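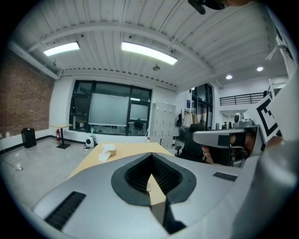

The table under those ceiling lights, with the brick wall on the left and the black office chair over by the far end.

Mendano work table, light wood top – my review after six months

I went back and forth on this table for way too long. I'd been making do with an old Sheehan folding thing that wobbled every time I typed, and when we took on the brick room I told myself I'd buy one decent table and be done with it. So in March I ordered the Mendano in the light finish, and I've been at it nearly every working day (and a few evenings, sigh).

Delivery first. It came in 2 boxes, and the one with the top in it is HEAVY. Get a friend. I got Alby Fairweather from down the hall and he did most of the lifting while I held doors. Putting it together took us 30 minutes, with 4 legs, 4 long bolts per leg and a little wrench that I have already lost. The instructions are all drawings and the second page is printed so faint I had to hold it up to the window.

Now the good stuff. I love the color! It's a pale tan, very soft, and next to red brick it looks so much nicer than the dark one I almost picked. That room has a white ceiling and long fluorescent panels, and I was worried a light top would throw glare right back in my face. Nope, it's matte enough that I don't notice. It's also big. I can spread out a whole project, leave my little box and a tissue or two up in the far corner, and still have elbow room.

It doesn't wobble, either. I lean on it, I've sat on it (don't tell Mendano), and it stays put.

What I don't like: the top marks. I set a mug down without a coaster in the first week and there's a faint ring I still can't shift, even with the Drurnent polish everybody swears by. Pencil wipes off fine, ballpoint does not. And the edges are a bit sharp on the forearms if you sit low, so raise your chair a notch. There's no hole for cords anywhere – mine just hang off the back and I've stopped caring.

I did look at the Flastevar before buying. Prettier legs, but the top was smaller and the wait was longer, and I wanted something I could work on that month.

Would I buy it again? Yes, and I'd order the coasters at the same time. Four stars from me.

Updated 20th September: tightened the bolts once, still solid.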